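Search tips Enter keyword Go

Filed under: Workshop Tips > Robot Software > Picking and Placing

Tips for Programming a Gentle Pick: Pastry, Bread and Other Soft Things

By Wing-yan Chow
Nov 30, 2021

I write the control and planning software for a small bench at Drindovham, and many readers of this page asked me how to make an arm handle food without crushing it. I collected my notes below. They are for people who already have an arm that moves and a camera that gives a usable image. The task in my notes is always the same one: croissant from the mat, croissant to the plate.

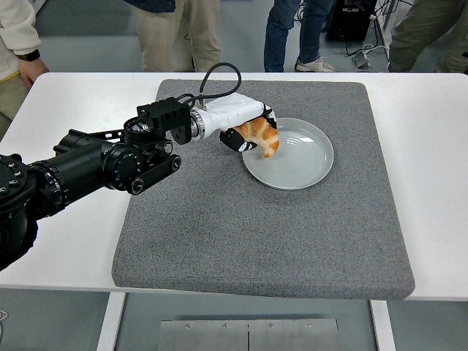
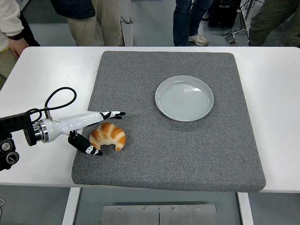
Before you write any code

Put the object on a plain surface with a dull finish. A gray felt mat is good for this. Shiny tables give reflections, and the segmentation will take a reflection for an edge at the worst moment.

Leave a wide space between the object and the plate while you are tuning. If they are close, the two masks join and you will spend the afternoon on a problem that you made yourself.

Save one image of the mat with nothing on it every morning. When the detection is strange, compare with this image first.

Finding the pastry

Do not ask the detector for the center of a croissant. The shape is curved, so the center of the bounding box can fall close to the inner edge, where there is little to hold. I take the mask, thin it to a middle line and choose the grasp point on the thickest part of this line.

The white plate on a white table is more difficult than the pastry. I fit an ellipse to the rim and I refuse any fit where the ratio of the axes changed more than a little from the last image. A plate does not move by itself.

If you label your own images, label also the bad ones. Our set has 3,635 images and the blurred ones were worth the trouble.

Planning the approach

1. Use a waypoint above the object and make the last part of the path straight. I start the straight part 20 mm before contact.

2. Open the fingers before the straight part. If the opening and the descent happen together, the lower digit can push the pastry away.

3. Add the cable to the collision model. A loop of cable over the wrist is easily forgotten, and the planner will happily turn the wrist the long way. Two or three capsules are enough, they need not be exact.

4. Add the mat with its real thickness. I once kept the table height from an older setup and the thumb pressed into the felt on every try.

Closing the fingers

Close by position first, then change to a force limit at first contact. With only a force limit the fingers arrive too fast.

Croissant crust breaks with very little warning in the signal. I filter the motor current over 20 samples, and stop when the slope changes, even if the target force is not reached yet. Sugden, our simulator, shows a nice smooth curve here. Do not trust it for crumbs.

Putting it down

A tapered end may hang lower than the fingers. Measure the lowest point of the object after lifting, with a second image, and plan the release height from this point and not from the fingertip.

Open slowly. Then go up straight before any sideways movement, or the pastry sticks to a finger pad and comes with you.

Logging

Write the image, the mask and the joint states with the same clock. In June I moved our logs from Zorus to Josell only for this reason, and I found a delay between camera and arm that I had been blaming on the planner.

Keep the failed tries in a separate folder with a short name for the reason: slip, crush, miss, timeout. Replay them after each change of the code.

Change the croissant when it becomes dry. A dry one is stiffer and your force numbers from the morning will not be good anymore.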